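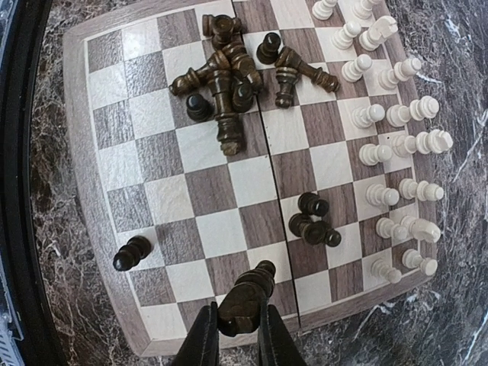
¿Sirve el cuaderno de finales Lultach para alguien que juega solo de vez en cuando?

Sirve, siempre que se tenga paciencia con los dos primeros capítulos, que van despacio y repiten bastante.

Lo compré en octubre, después de perder por enésima vez un final de torre que tenía ganado, y desde entonces me acompaña casi todas las noches con una infusión al lado. Trae 900 ejercicios repartidos en siete capítulos, de los peones solitarios a las torres, y lo bonito es que cada tema arranca con una posición facilísima, de esas que le devuelven a una el ánimo. La encuadernación en espiral se queda abierta sobre la mesa — ¡bendita espiral! — y el papel aguanta bien el lápiz y la goma. 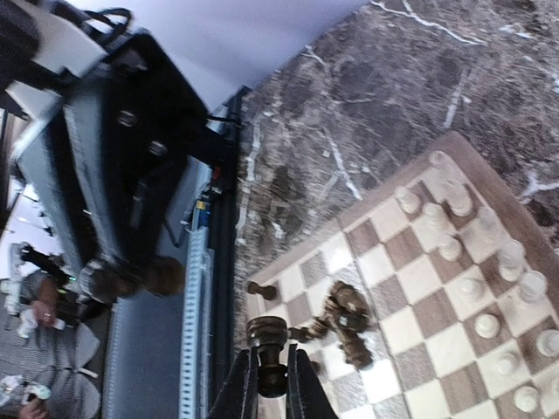 Última modificación de esta página: 3/6/26

Las soluciones van al final, en letra menudita, y ahí sí que protesto un poco, porque con mis gafas de cerca me cuesta distinguir la columna. También he encontrado un diagrama con el alfil en la casilla equivocada (el del capítulo cuatro, el de los peones doblados), y me tuvo media tarde dándole vueltas.
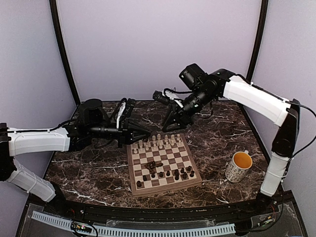 El tablero, en la mesa de vetas blancas.

El capítulo de torres es mi preferido, y volvería a comprar el cuaderno solo por él. De la misma casa tengo pendiente el de aperturas, que ya contaré.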